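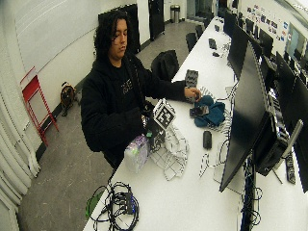

Truvimero Users Forum > Methods and Results > Pose labels from printed markers: request for comment

Posted by: etapia
The Truvimero group has completed its January comparison of two labeling methods for handheld objects. In the first, a printed square marker is fixed to the object and its pose is computed from the fixed camera. In the second, annotators place the pose by hand. The set contains 2,671 grasps. Median disagreement between the methods was 2 mm. We propose that marker labels be accepted as the reference for training the pick policy. Comments are requested before the method section is closed.

Posted by: n_dobos
I do not support the proposal as written. A median conceals the cases that matter. Please report the figures for grasps in which fingers cover part of the marker.

Posted by: etapia
Those grasps were scored separately. Median disagreement rises to 10 mm. They remain in the set and carry a flag.

Posted by: Huenchuman_H
Were markers printed on sheets and strips evaluated as well? Our experience at Astetti is that a folded pattern returns a confident pose that is wrong. The detector assumes a flat surface.

Posted by: etapia
They were not. Only markers on rigid boxes count toward the result. The text will be amended to say so.

Posted by: ryanez
With that limit stated, I am in favor. Hand labels are not free of error either. Two of our annotators labeled the same 100 grasps and differed from each other by more than the median given here.

Posted by: n_dobos
That is an argument for better hand labels. It does not establish the marker as a reference. There is also the matter of the policy learning to look for the marker. Has it been tested on unmarked boxes?

Posted by: etapia
Testing on unmarked boxes is scheduled. No result is available.

Posted by: n_dobos
Then my objection stands until it is.

Posted by: ftoledo (moderator)
The proposal is held open. Emiliano, please post the amended text and the flagged grasps as a separate file in this thread.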